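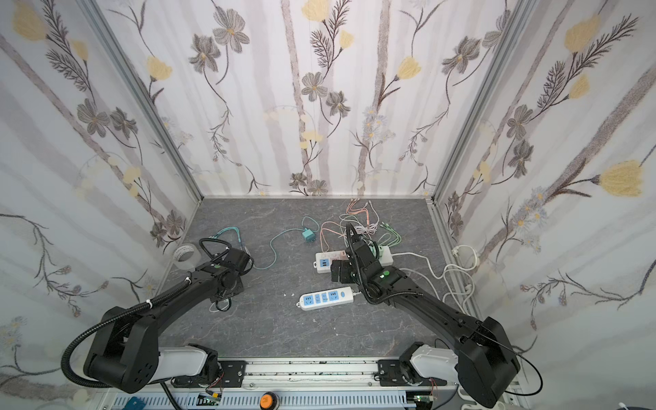
I'm papering a half bath and can't settle on one wall or all of them. The room is small, has no window, and the ceiling is 77 inches on the low side because it sits under the stairs. My wife wants a large floral everywhere. I was planning on one wall behind the sink and paint on the rest. The kind of print she likes is gray sketched flowers with soft yellow blossoms on white, with pale gray stripes running up through it, same pattern on the left, back and right walls over a dark gray floor with faint white veins. Has anyone done all the walls in a room this size? Did you get sick of it?
– jomar_e

Reply from papered_over
Do all of them. One papered wall in a half bath looks like you ran out of paper. The stripe will help with the low ceiling too.

Reply from RheaS
I disagree. We did all four walls in ours with a big leaf print and I painted over it within a year. You sit three feet from it. One wall was plenty in the next house.

Reply from papered_over
A big leaf print is a lot heavier than what he's describing. White ground and thin stems is a different job.

Reply from RheaS
It's still a busy print at three feet.

Reply from g_shirazi
I hang paper for a living. Either one can work. What matters more is the stripe. If your corners are out of plumb, a stripe will show it and a plain floral mostly won't. Put a level in each corner before you buy anything. Under a staircase I would expect at least one bad corner. 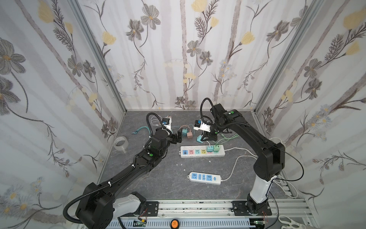
Gray flowers, pale yellow blossoms and pale stripes, on all three walls.

With a pattern like that, cut the strip at the inside corner, wrap it up to half an inch onto the next wall, and start the next wall with a fresh plumb line. You will lose a bit of the flower in the overlap. Pick the corner you look at least, usually the one behind the door, for the worst mismatch.

Reply from jomar_e
Checked with a level. Back left is fine, back right is off by close to half an inch top to bottom. Is that too much for a stripe?

Reply from g_shirazi
It's workable. Start on the back wall, center the pattern over the sink, and work out both ways. Don't start in the bad corner.

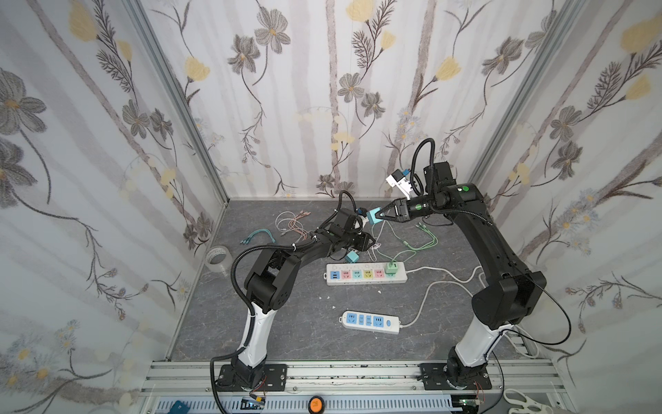 Also prime first. If the walls have old semi-gloss on them, scuff it and use a real wallpaper primer. Regular drywall primer is not the same thing and you will find that out when you try to take the paper down.

Reply from kashindye_j
Question on cost. I was quoted $210 for labor on one wall and $3000 for a full hallway and landing. Does that sound right to anyone?

Reply from g_shirazi
Depends on the stairs. Landings need planks and two people. Start your own thread with measurements and I'll look.

Reply from papered_over
Jomar, order an extra roll from the same batch. I was short on mine and the second lot came in grayer.

Reply from jomar_e
Will do. We're going with all the walls. I lost the vote. The calculator on the store page says 116 square feet before waste, so I'm ordering for that plus one roll. Hoping to hang it in September.

Reply from RheaS
Good luck. Keep the paint chips.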